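**Flududine Handheld – Faults and Safety**
**Thread: Opening value stuck after closure, arm closed on glass during replay**

---

**s_kershaw** (Moderator, Hebden site) – 9:40 a.m.

Members are informed of a fault that affects demonstrations recorded with the Flududine handheld grippers at Hebden during May. The matter is open. Sites using the same hardware are asked to read this post in full before replaying any data from that month on a live arm.

A bimanual task was being replayed on the test arms at Destside. The left arm closed on a drinking glass and continued to close after contact. The glass broke. The operator was behind the screen and was not hurt. The arm was stopped with the hand-held stop button, and the cell stayed out of use until the fragments had been cleared.

The source recording was then examined. In the recorded opening values, the left gripper reaches its fully closed reading while the jaws are still some way apart, and it holds that reading until the trigger is released. The arm followed the recording faithfully. We have so far found the same pattern in 7 of the 359 episodes in the set, all on the left unit. The remaining episodes are still under review and must be treated as suspect.

Interim instructions:

- Do not replay May data from Hebden on an arm with force limiting turned off.
- Do not replace glass items with harder items in order to continue.
- Before each session, fully open and fully close both grippers and write down both readings.

The open-jaw check is carried out over a bare part of the tabletop, with nothing between the pads. 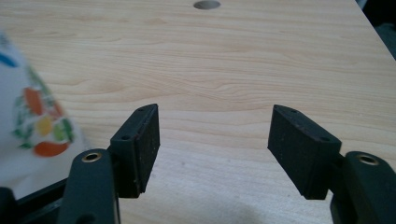 Issue 113

The issue number given here should be quoted in all correspondence. Reports sent to my personal inbox will be moved to this thread.

Sandra Kershaw
Hebden site

---

**linkage_and_pin** – 10:05 a.m.

Thank you for the notice. I would ask that the bushings be examined first. We have seen wear at the finger pivots on our own units, and a worn pivot allows the finger to rock under load. The encoder sits on the trigger side of the linkage, so it has no knowledge of what the pad is doing. On a soft object the difference goes unnoticed. On a rigid one it does not.

Could you state whether the left unit has had its pivots replaced, and whether the pads were changed at the same time?

---

**s_kershaw** – 10:22 a.m.

The pivots on the left unit are original. The pads were changed in April on both units. There is slight play at one pivot on the left side, which we can feel by hand but have not measured.

---

**dest_cell_ops** (Destside) – 10:50 a.m.

I was on shift for the replay and wish to add two points to the record.

First, the arm did not jerk or overshoot. It closed at its normal rate and simply did not stop. Anyone looking for a controller fault on our side should begin with the log, which I have attached to the issue.

Second, force limiting was off. This was permitted under our procedure at that time for items classed as light. A drinking glass should not have been in that class, and the procedure has been withdrawn. I do not wish the discussion of the recording to obscure this. A bad value should never have been able to break anything.

---

**linkage_and_pin** – 11:15 a.m.

I agree with the second point and would support making it a general rule. I remain of the view that the cause is mechanical.

---

**tarn_rowley** – 11:32 a.m.

With respect, I do not believe pivot wear can account for it. Play in a pivot gives an error that varies with load and direction. The fault described is a reading which arrives at its end value and stays there. A value that freezes suggests the signal path. I would look at the cable and its connector, and then at how Guka treats missing samples.

Our group recorded with an earlier Guka release in which a dropped sample was filled with the last valid reading. If the reading was lost near the end of a fast closure, the recorder would hold whatever it had last received. We lost more than 160 episodes to this before it was found, and our first two weeks were spent replacing parts that had nothing wrong with them.

---

**s_kershaw** – 11:58 a.m.

Guka is at the current release at Hebden. The setting that fills missing samples is on by default, and I can confirm that we did not change it. We will repeat the task with it off this afternoon.

The setup will be unchanged. One operator stands at the near edge of the table and holds a gripper in each hand, with both cables running back past the wrists. The jar will be used first, as it has a band around the middle and is less likely to slip than the plain cup. The operator will bring the left and right units in separately, so that any fault can be assigned to one unit without argument.
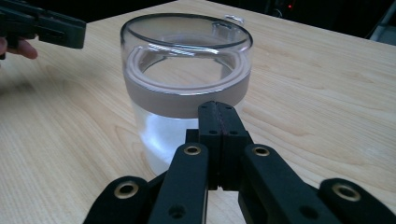
Each approach will be made slowly, then at working speed, then with a deliberate half turn of the wrist at the end. I would be grateful if members could suggest any further conditions before 1:30 p.m., when we begin.

---

**linkage_and_pin** – 12:10 p.m.

Please include a closure with a rigid gauge block between the pads, squeezed firmly. If the pivot is at fault, the recorded width will fall below the width of the block.

---

**tarn_rowley** – 12:14 p.m.

Please include a run in which the cable is taped to the forearm. If the fault disappears, the question is settled.

---

**quiet_bench** – 12:40 p.m.

It would not be settled. Taping the cable also changes how the operator moves. People become careful when something is stuck to their arm, and careful closures are the ones that do not show the fault. I would suggest swapping the two cables between the units and leaving everything else alone. If the fault moves to the right side, it is the cable. If it stays, it is not.

I would also ask that the operator not be told which cable is which.

---

**s_kershaw** – 12:47 p.m.

The gauge block and the cable swap are accepted. The taped run will be done last, if time permits. The operator will not be told.

---

**s_kershaw** – 4:35 p.m.

Results from this afternoon are set out below.

| Condition | Left unit | Right unit |
|---|---|---|
| Slow approach, fill off | Normal | Normal |
| Working speed, fill off | Normal | Normal |
| Half turn of wrist, fill off | Gaps in signal | Normal |
| Half turn of wrist, fill on | Reading held | Normal |
| Gauge block, firm squeeze | Slightly narrow | Normal |
| Cables swapped, half turn, fill off | Normal | Gaps in signal |

With the fill setting off, the gaps are plainly marked in the recording. With it on, they are replaced with the last value and the file passes every automatic check. The fault followed the cable. The taped run was not reached.

The gauge block result is small but real, and it was repeated after the swap with the same outcome.

---

**tarn_rowley** – 4:52 p.m.

I am obliged to you for doing it so thoroughly. I would consider the cable confirmed as the source, and the fill setting as the reason it was not caught.

---

**linkage_and_pin** – 5:06 p.m.

I accept that the cable explains the held readings. I do not accept that the pivot should be closed out with it. A reading that is slightly narrow under squeeze will still teach an arm to squeeze harder than the operator did. On glass this matters. I ask that it be given its own issue number.

There is also one thing in the account I cannot reconcile. A value held from before closure would be too wide, not too narrow. The first post says the recording showed fully closed while the jaws were apart.

---

**s_kershaw** – 5:30 p.m.

The objection is correct, and I should have explained the order of events. In the affected episodes, the operator closes fully once in the air, opens, and then closes on the object. The signal is lost as the wrist turns after the first closure. The reading therefore stays at fully closed through the whole of the second approach. I have checked this in three of the affected files against the video. The other four will be checked before the issue is closed.

It also explains why some operators never produced the fault. Closing once in the air is a personal habit and appears nowhere in the task instructions. The cup task is the one most affected, as both units are turned inward there to bring the finger tips to opposite sides of the glass.

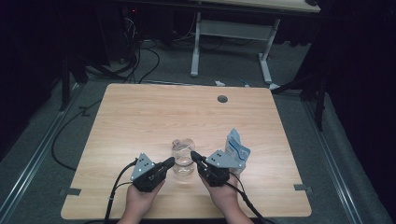
The pivot will be given its own number, as requested. Until it is resolved the left unit is not to be used for glass.

---

**dest_cell_ops** (Destside) – 5:44 p.m.

For our part, the cell will reopen with force limiting locked on for all replays, and the setting can no longer be changed from the operator's screen. We would like a written list of the affected episodes before anything further is run, and we would prefer that those files be withdrawn from the shared folder. A note in a folder is not always read.

---

**quiet_bench** – 6:02 p.m.

I would keep them. A known bad set is useful for testing the checks, provided it is stored somewhere an arm cannot load it.

---

**dest_cell_ops** (Destside) – 6:09 p.m.

That is acceptable if the storage is separate. I would not agree to a renamed folder on the same drive.

---

**s_kershaw** (Moderator, Hebden site) – 6:20 p.m.

Both requests are noted. The files will be moved to separate storage with no connection to either cell. Standing changes at Hebden, effective from the next session:

1. The Guka fill setting is off, and any episode with marked gaps is rejected at the bench.
2. The faulty cable has been cut and thrown away – please do the same with any cable that fails the half-turn test.
3. The half-turn test is added to the opening check for both units.
4. Operators are to go directly to the object without closing in the air first.

Item 4 is temporary and will be reviewed once replacement cables are fitted. Sites that have run the half-turn test are asked to post their results below with the unit and cable identified, including where no fault was found.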